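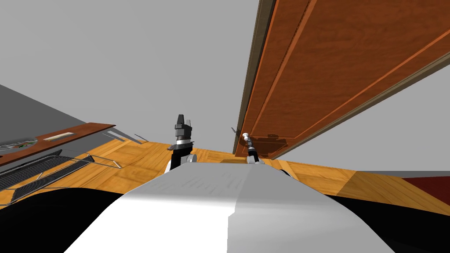

Figure 4. Simulated kitchen with the cabinet door open, seen from the robot.

4.2 Household chores

We asked whether a two-armed mobile robot can do ordinary chores in the Stitthorpe simulated home without help. Each chore was tried 32 times under the Bomska controller. Opening a cabinet was the easiest, and the controller finished it in all but four trials. Putting small things away was much harder.
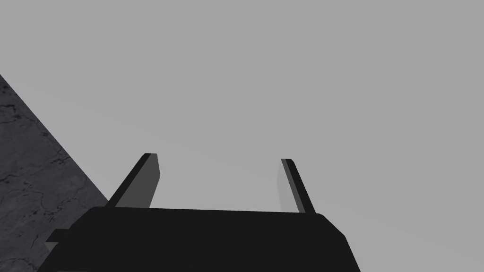 Grasp planning took up most of each trial. The Szénási planner picks a approach direction from depth data and then closes the fingers at a fixed speed. Flat areas with little texture are a known problem for it. A plain gray background behind open fingers offers few features to match, and veined stone at one side can pull the estimate that way. We did not correct for this - the same weights were used in every room.

Tidying a table was scored by the number of items moved in 12 minutes. The robot often stopped short of the table and planned again. 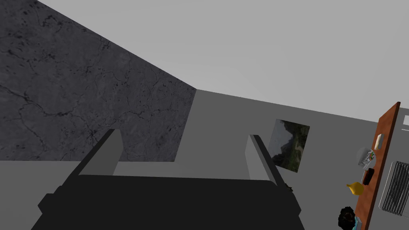 Kinga Bognár objected, on reading a draft, that a chore finished in simulation says little about a real home, and asked for trials on hardware. Those are planned for August.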